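Home | Galleries | Workshop | Odds & Ends | About

We use cookies to remember which galleries you have seen. OK | Settings

Black, White and Square

A small gallery from the Numulik bench in Dornport, where the decorating scheme has been settled for good: white plastic, black squares, more white plastic. Anyone hoping for a fern should try the Bidar rooms. I went in on a Thursday with a plain liking for things that have patterns on them, and I was not let down.
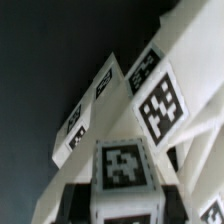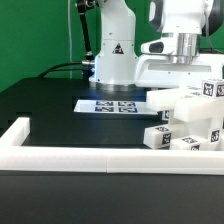

First picture: white beams at every angle, with markers wherever there's a face to hold one. Second: the stack on the right of the black table, and a flat plate with four more tags, two by two, lying in front of the arm.

I'm fond of the plate. It's the only thing on the table that seems to have been raised properly. The blocks lean toward the Tsuji school of housekeeping, in which a pile counts as a shelf — a position I have defended at home without success.

Prints are matte, on the heavier paper. The green comes out a shade darker than on screen.

Next gallery: Door Handles of Dornport

8 comments | 1818 views | Share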